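Clekimlow Residents' Forum
Board: Shared Facilities and House Rules
Topic: Proposed booking charge for the shared kitchen

Bognár_Secretariat
Posted Jan 31, 2020

Residents are invited to comment on the draft rules for the shared kitchen at Bognár House. The present arrangement, under which any household may use the room without booking, has led to 17 written complaints in the current year of account. The draft proposes bookable periods of two hours, a charge of 10 pounds for each period after 6 pm, and a refundable deposit of 80 pounds for private gatherings. Daytime use would remain free. Comments should be made in this thread, and the draft will go to the residents' meeting with any amendments agreed.

Flat_Nine_East

I support booking but I do not support the charge. Every household already pays for the kitchen through the service charge, and the lease describes it as a common part. To ask for a further payment at the hour when working people are able to cook is to charge one group of residents and excuse another. I would ask the secretariat to state under which clause of the lease the sum would be collected.

dendska_court

A similar scheme has operated at Dendska Court since September. Our experience may be of use. The charge itself caused little difficulty. The greater problem was the condition in which the room was left between one booking and the next, and the rules were silent on that point until we added a clause requiring worktops to be cleared and wiped before the key is returned. I would recommend the same wording here. Our own counter is marble, and marble does not forgive lemon juice or vinegar. 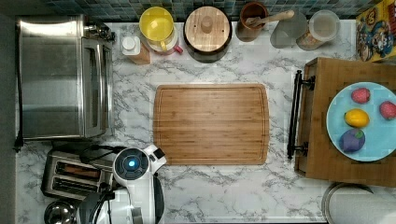 Kitchen worktop with chopping board and toaster oven.

We also found it necessary to say in writing that chopping is to be done on a board. Two residents considered this insulting. The clause was kept.

Flat_Nine_East

With respect, the care of worktops is a separate matter and could be dealt with by a notice. My question concerned the lease.

Bognár_Secretariat

The relevant provision is the fourth schedule, which permits "reasonable regulations for the use of common parts". The managing agent, Brondero, has advised that a modest charge for exclusive use falls within it. The advice is available to read at the office during opening hours.

stairwell_b

I have read the advice. It says a charge "may" be reasonable, and it does not mention evenings at all. I do not think the draft should lean on it so heavily.

On the figures, the cleaning invoice attached to the draft is for 398 pounds. If that is the sum to be recovered, the draft should say so, and it should say what happens to any surplus.

dendska_court

That is a fair point. At Dendska Court any surplus is credited to the repairs fund.

Top_Floor_West

I am content to pay. At present I cannot rely on finding the oven free on any evening, and I gave up trying before Christmas. A fixed period of two hours is rather short for bread, however – I would ask for three.

Flat_Nine_East

Three hours would leave only one booking on most evenings.

Bognár_Secretariat

The secretariat has noted the following for the revised draft: the length of the booking period, the treatment of any surplus, and a clause on the cleaning of worktops. The question of the evening charge will be put to the meeting as a separate vote. The thread will remain open for further comments until the agenda is issued.

stairwell_b

Please also note the deposit. The draft does not say who inspects the room or how soon the money is returned.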